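Esfahani basket test

The Esfahani basket test is a small benchmark for comparing robot grippers on packaged food. It was proposed by Ladan Esfahani at the Nurthorpe workshop in Bruvelstead, and it is used mainly for light arms that stand on a table. The test gives one result for each pair of gripper fingers, so that two designs can be compared on the same arm with the same controller.

Background

Before the test was written, the workshop compared fingers by lifting blocks of foam. These blocks were easy to hold and almost every finger passed. Food packages are more difficult in different ways: a snack can is stiff and round, a bag is soft and changes its shape under pressure, and a flat box offers only a low edge to the fingers. Esfahani therefore replaced the foam with goods from an ordinary food shop.

Method

The goods are sorted into open plastic baskets which stand next to each other at the wall side of the table. Baskets may carry a simple black shape, such as a triangle or a square, and the written instruction names the shape and never the position. In this way the baskets can be exchanged between two runs without changing the instruction.

One run lasts 90 seconds. An item counts as placed when it rests inside the correct basket and the fingers have let it go. An item which falls on the table may be picked again – an item which falls on the floor is lost for that run. A complete series has 38 runs for each pair of fingers.

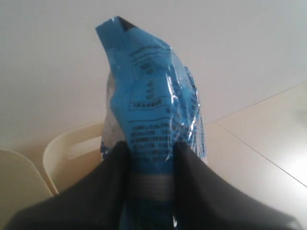
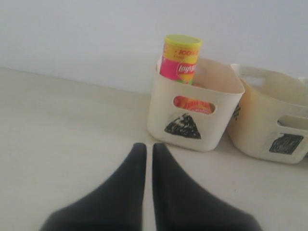
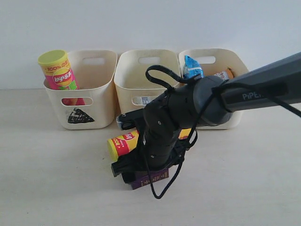 Black two-finger gripper during basket test work, with cream-colored plastic baskets on a pale tabletop.

Cameras

The rules ask for a camera near the wrist and a second view of the table. The wrist view is useful in the last part of the approach, but the fingers cover a large part of it, and a tall package held between them can hide the basket behind. The second view shows the whole row of baskets, although the arm itself often stands in front of one of them.

Finger types

Plalex fingers, a soft-faced type made in the workshop, were the first to be tested over a full series. They were compared with 3 other types, all of them harder. The soft type lost fewer bags, while the hard types were better with flat boxes because their tips are thinner. For cans the difference was small.

Criticism

Some users find that the test depends too much on the controller. A slow closing speed helps every finger with bags, and the first version of the rules did not fix this speed. The present version, from May, allows 4 closing speeds and requires that the chosen one is written in the report.

See also: Gripper; Pick and place; Wrist camera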